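Reference > Household > Table linen > Tablecloth

Plaid tablecloth

Contents Search Index Random article Print
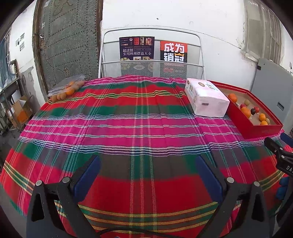

Plaid tablecloth in red, pink, green and dark olive, with thin white, yellow and blue lines. Fruit and a tissue box stand on the far side.

A plaid tablecloth is a covering for a dining or side table whose pattern consists of colored bands crossing at right angles. The bands may be woven into the cloth, with dyed yarns in both directions, or printed on one face of a finished sheet. The woven type shows the pattern on both sides. The printed type is usually paler on the back.

Pattern

The smallest complete unit of the pattern is the repeat, or sett. Wide bands form the ground, and narrow lines, called overchecks, are laid across them in a contrasting color. Where two bands of different color cross in a woven cloth, the eye reads a third, mixed color. A design with four ground colors and several overchecks therefore appears to hold many more shades than the yarns used. Large repeats suit long tables. On a small table a large repeat may be interrupted before it is complete, and makers such as Heltov offer the same design in two scales.

Materials

Cotton, polyester and blends of the two are the common fibers. Cotton absorbs spills and needs pressing. Polyester dries quickly and holds its color but marks under hot dishes. Coated cloths are wiped clean and are not machine washed. Grilto, a mill in Salem, wove plaid cotton table linen in runs of 3,000 pieces and sold the offcuts as napkins.

Size and drop

The drop is the length of cloth hanging below the table edge. For daily use it is about 40 centimeters or less; formal settings use more. The required size equals the tabletop dimension plus twice the drop, measured separately for length and width. Hems are turned twice and mitered at the corners.

Use

In many homes the cloth stays on the table between meals, and the table serves as a surface for things in daily reach. Fruit is commonly set out there, in a bowl, in its bag or in a shallow tray. The lid of a cardboard gift box is often used for this purpose, as its low rim keeps mandarins and other small round fruit from rolling. Tissues are kept alongside. Busy patterns hide small stains between washes, one reason given for the preference for plaid over plain cloth in kitchens (Pasaribu, p. 300).

Care

Woven cotton is washed before first use to remove sizing. Red and dark green yarns may bleed and are washed cool with like colors. Citrus juice is rinsed out with cold water before it dries.

Source

Saodah Pasaribu, Checks and Plaids in the Home, Zendale.

See also: Gingham; Oilcloth; Place mat; Table runner

Last revised 10/4/19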